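THE TURNOVER ROOM
Notes on a tidy bedroom, from the Hardale guesthouse newsletter

Hello again, and welcome to another spring with us. The daffodils along the drive came up early, the gutters have been cleaned out (hooray), and those of you who write to ask after the old pear tree will be glad to hear that it is budding on the side we had all given up on. Thank you for the cards, too. We keep them in the kitchen, on the shelf over the bread bin, until there is no more room for the salt.

I promised last time that I would write something about how we clear up a bedroom, because so many of you have asked. I put it off through the whole winter, I'm afraid, partly because it seemed such a plain thing to write about and partly because I do it in a slightly different order every time and was embarrassed to set it down. But there is an order underneath, more or less, and it starts with the floor.

I know a lot of people begin with the bed. My mother did, and she kept a beautiful house. The trouble for me is that once I have a bed nicely made I start putting things on it, a towel, then the spare pillow, then the bag with the clean mugs, and in no time I am making it again. So now I go straight down to the carpet with a garbage bag and pick up whatever is lying about. Snack wrappers, drink bottles, the paper that comes stuffed in parcels, all of it. People who have been on the road all day like to open a packet of something and sit down, and I can't blame them one bit. I do the very same when I visit my sister.

The crumpled packing paper goes in the bag too, although it takes up a shocking amount of space. If you have the patience, press it flat first and save it for the next parcel. We have a stack of it in the hall closet from the Zirkora lamp order last fall, and I have lined every drawer in the house and still not come to the bottom of it. Bottles I like to keep apart when I can, and they go out to the blue bin by the shed. Please do empty them first! I once carried a half-full one down the stairs upside down, and the runner has never quite forgiven me.

A word about carpet, while we are down there. A brown or beige one with a bit of speckle in it is the kindest thing you can put in a guest room. Ours came from Lukáč, on the Prinus road, and the lady in the shop talked me out of a pale cream that I had my heart set on. She was right, and I have told her so. Stains do come, and scuffs where people walk the most, and there comes a point where you have to leave off scrubbing and let the thing look like a floor that people use. Cold water, a clean cloth, and blot from the outside in. Rubbing only spreads it.

Then, and only then, the bed. White linens every time for us, as they can all go in the same hot wash and I never have to hunt for the matching pillowcase. Shake the duvet out from the foot end and let it hang down over the side a little. I don't iron them. I did for 6 years, and one spring I stopped, and not a single guest has mentioned it. A few creases in a duvet look friendly to me anyway.

The nightstand gets a wipe on top and a look in the open shelf, where reading glasses love to hide. Wipe the lamp base as well, brass shows every fingerprint, and run a dry cloth along the top of the baseboard before you vacuum so the dust has somewhere to go. The sofa comes last. Lift the cushions, feel down the back (we have found 20 pens if we have found one), and sit the teddy bear up again at the far end if he has slumped. He has been hugged by a great many children and his neck is not what it was.
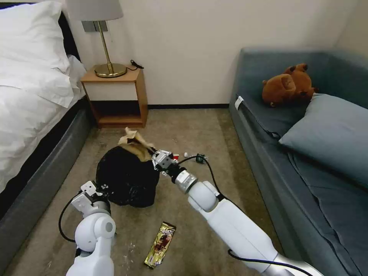
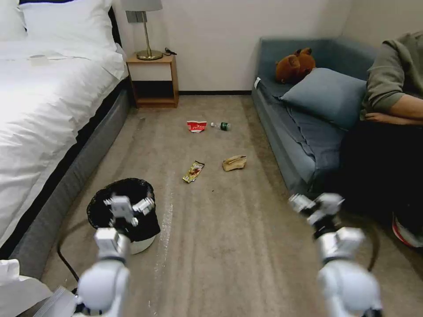
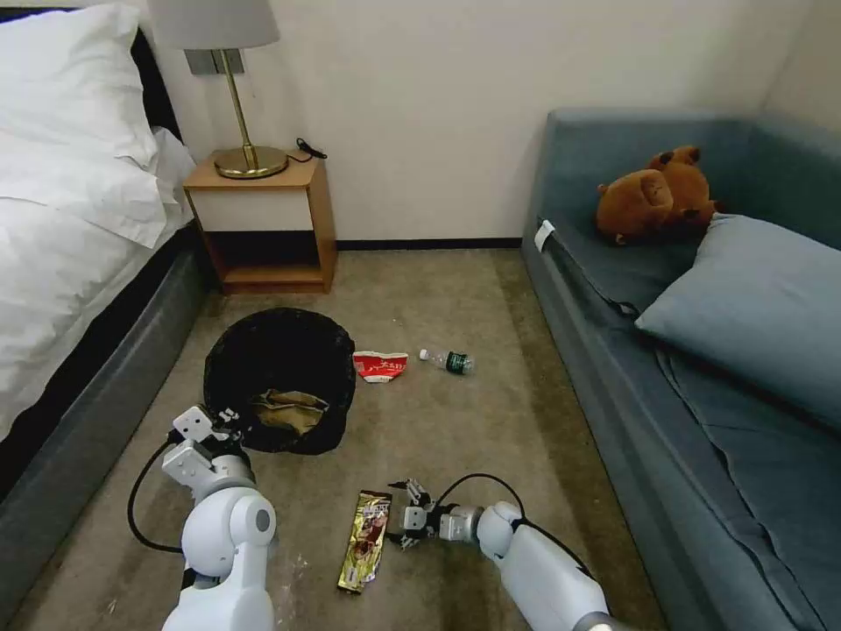 Bed on the left, lamp in the corner, and plenty of carpet to look after.

Hardale Guesthouse News, April 2022, page 6

Before I go, a few small bits of house news. The back stairs are being painted, so please use the front ones and mind the dust sheet at the bottom. Breakfast moves half an hour earlier for the season, and there will be rhubarb jam again for as long as the jars hold out. If you left a green umbrella with a wooden handle in the stand by the door, it is still here and has been very useful to us, but we would be happy to mail it home to you.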